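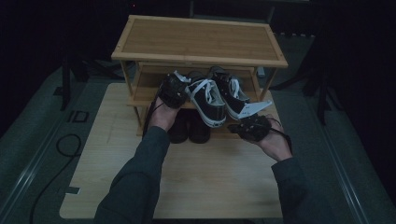

Grulmont Two-Shelf Bamboo Shoe Rack: Review

December 14, 2018
By Tahsin Amarasinghe

The Grulmont is a small bamboo rack with a flat top panel, a slatted middle shelf and a lower level. It is sold for entryways and closets where a full-height rack will not fit. I bought the review unit at the regular price from Zosevik and have used it since July. It replaced a wire rack that marked the soles of anything soft.

Assembly

The rack ships flat, with a hex key and one sheet of drawings. The legs bolt to the top panel first, then the shelves go in between. All the holes lined up. One bolt arrived with a damaged thread and I replaced it from my own stock. The instructions give no order for tightening. Leave every bolt slightly slack until the rack is standing on a flat surface, then tighten the corners diagonally. Done the other way, mine rocked on two legs.

Top panel

The top has a slightly raised edge, and the grain runs lengthwise. The edge is enough to stop keys or a tin of polish from sliding off. It also holds water, so wipe the panel down after setting anything damp on it. The finish is even on the upper face and noticeably rougher underneath, where it does not matter much.

Shelf clearance

Clearance is the main limit on what this rack can hold. Low-top canvas sneakers go onto the middle shelf without trouble, and rounded-toe brown shoes fit on the bottom level. Ankle boots do not fit on either level of my unit unless laid on their sides. Anyone who owns mostly boots should look at the Siltinby, which has a removable shelf.

Slats and laces

The slats let air reach the soles, and grit falls through to the level below. Put the dirtier pairs at the bottom. Loose laces are the other thing to watch. Flat cotton laces stay where they are left, but round laces on knit sneakers slip down between the slats and catch when the shoe is pulled out. I now tuck the ends inside the shoe before shelving it.

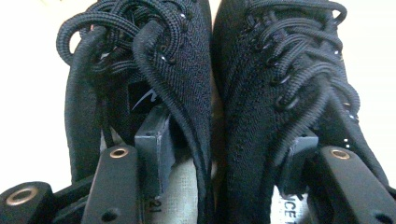

Stability

Loaded on both levels, the rack does not sway. Empty, it is light enough to shift when bumped – felt pads under the legs cured that on a hard floor. On carpet it needed nothing. Debashish Jayasinghe, who owns the older version, reports that his bolts loosened over the first winter. Mine have needed one retightening so far.

Verdict

A well-made rack for low shoes, with poor instructions and limited height. I would buy it again for a closet. For a hallway where boots come off every day, the Siltinby is the better choice, even though its top panel has no raised edge.

Rating: 4 out of 5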